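Section 4. Putting Boxed Goods Away in Your Histari Cabinet

Now that your Bendum shelves are level and the doors swing freely, you can start filling them, and we'd suggest beginning with the small boxed things – teas, remedies, packets of this and that – that tend to pile up in kitchen drawers over the years. Take your time with this part. It's a pleasant job for a quiet afternoon.

1. Clear a table close to the cabinet and wipe it down.

2. Lay each box on its broad face with the printed front up, so you can read it before you decide where it goes.

3. Leave any clear wrapper on until you're ready to use what's inside. A sealed box keeps its corners much better on the shelf.

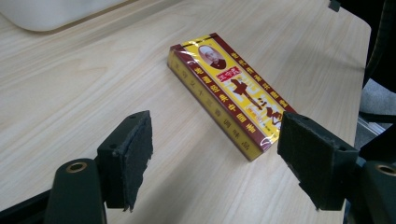

4. Look over every side for a date. If the printing is in a language you don't read, ask someone who does, and write what they tell you on one of the Enia labels from the accessory bag.

5. Stick the label on a narrow end, then slide the box in with that end facing you. The small Minami tray holds up to 6 boxes side by side, depending on their width, of course.

Note: Shiny wrappers can be hard to read under a bright lamp. Tilt the box a little, or carry it over to the window.

Caution: Do not load more than 4 trays on one shelf, and keep anything medicinal on the top shelf, well out of reach of children and pets.

6. Close the doors gently and check that nothing sticks out past the shelf edge. If a door won't close all the way, see page 63.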